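4. Setting the Board on the Table

Read this section before you pick up the board. Most of the calls we get at Brultska about the Festa finishing kit concern boards that were set down in a hurry, fastened in a hurry, and then blamed on the table.

What you need:
The glued-up maple board, trimmed square
Two locating bolts from the small bag
The hex key from the same bag, unless it has already gone into the kitchen drawer
A clean dry cloth
A soft brush

Note: The kit fits boards up to 800 mm long. A board of 700 mm leaves you space to get your fingers round the ends. A board of 801 mm does not fit, and a hopeful expression will not change this.

4.1 Clear the table

1. Brush the table top from the back toward you. Sawdust likes the threaded holes and will settle in for the winter if allowed.

2. Wipe the surface with the cloth. Run your palm over the seam between the plates. If you feel a step, go back to Section 2 and level the plates again. We know. Do it anyway.

3. Check the holes you plan to use. Turn a bolt in by hand for two full turns. If it stops short, back it out and brush the hole again. Never force it with the key.

CAUTION: Do not oil the holes. Oil travels, and maple drinks it. The resulting dark ring is permanent and will be the first thing your guests mention.

4.2 Place the board

4. Choose your good face. Maple strips from the same plank can come out of the glue-up looking like distant cousins, some pale as cream and others with a pinkish streak or a wavy grain. Put the face you like best upward.

5. Lower the board flat onto the table with the strips running left to right. Do not drag it. The holes have rims, and the underside will keep a record of the trip.

6. Fit one bolt near each corner of the near edge. Turn both in by hand, then snug them with the key. Snug means a quarter turn past finger tight – it does not mean until something creaks.

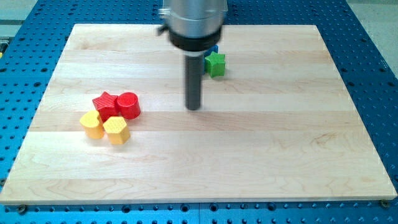 7. Press down on each corner of the board in turn. If one rocks, loosen both bolts, lift the board and look for a chip of wood underneath. There is usually a chip of wood underneath.

8. Sight along the glue lines from one end. They should run parallel to the seam in the table. Small errors can be nudged out by hand. Mallets are covered in Section 9, under Damage.

4.3 Before you go on

Let a newly glued board rest overnight before finishing. The Tokstead glue supplied with the kit feels dry long before it is, and has fooled better people than us.

Note: If the board has cupped, lay it hollow side down on the table and leave it alone for a day. Piling paint cans on top is traditional but has never been part of our instructions.

CAUTION: Remove both bolts before lifting the board. The edges are crisp at this stage and they bruise easily. So do thumbs.

Replacement bolts are sold in pairs as part 224. Continue to Section 5, Sanding, and bring a mask.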